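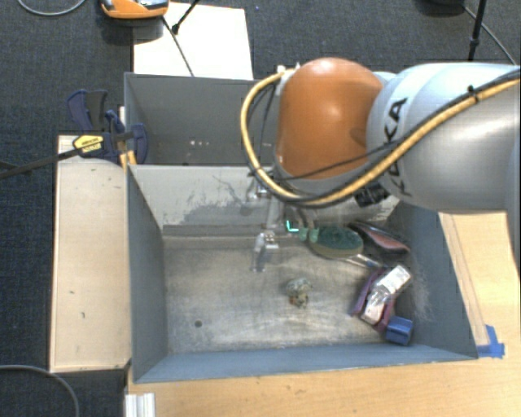 Unit 4: Bins, totes and small-item storage
Handout to go with the second lecture of September

Bring this sheet to the practical. The worked figures at the end use the Urna stockroom plan, which you already have.

1. What a bin is for

A bin holds loose items that do not stack. Brushes, scrapers, spare handles, bottle tops and the like have no flat faces, so shelves waste space on them and they roll. A bin with four walls lets them settle. The cost is that they settle where they please, usually against one wall, and the rest of the floor stays bare.

Terms used in this unit:
Footprint — the outside length times the outside width.
Usable floor — the inside area at the bottom, measured between the feet of the walls.
Draft — the slope of a wall. A wall that leans outwards gives a smaller floor than the footprint suggests.

2. Walls and floor

Painted metal bins wear first where things are dropped and dragged. Expect scratches on the wall nearest the stored items and pale streaks across the floor. Worn paint is a cosmetic matter until the edge lifts. Once it lifts, bristles and cloth catch on it, and the bin should be taken out and rubbed down.

Sloping walls are easier to wipe out and easier to reach down. Straight walls hold more. The Alden pattern slopes on all four sides; the Figueroa pattern is straight and needs a liner if it is used for anything small.

3. Brushes

Store brushes on their backs or on their sides. A brush left on its bristles under other stock takes a bend and keeps it. Oval brushes turn when pushed, so put them against the back wall where they have something to rest on. Long thin handles go in last, lying along the wall and not across the other items.

Keep one kind of brush to a bin where there is room. Where there is not, sort by size before colour.

4. Two bins in a row

Placing one bin behind another saves bench width but makes the rear one slower to use. Put the fast stock in the nearer bin. In the Usex exercise we moved slow stock to the rear and left the labels on the front walls, which was a mistake — the rear labels could not be read from the bench.

5. Worked figures

A bin measures 600 mm long inside and the stock takes up 115 mm at one end. The free length is 600 − 115 = 485 mm.

The stockroom is planned for 4000 items and holds 3549. Spaces left: 451.

For the practical, work out the usable floor of both patterns and note the draft of each wall.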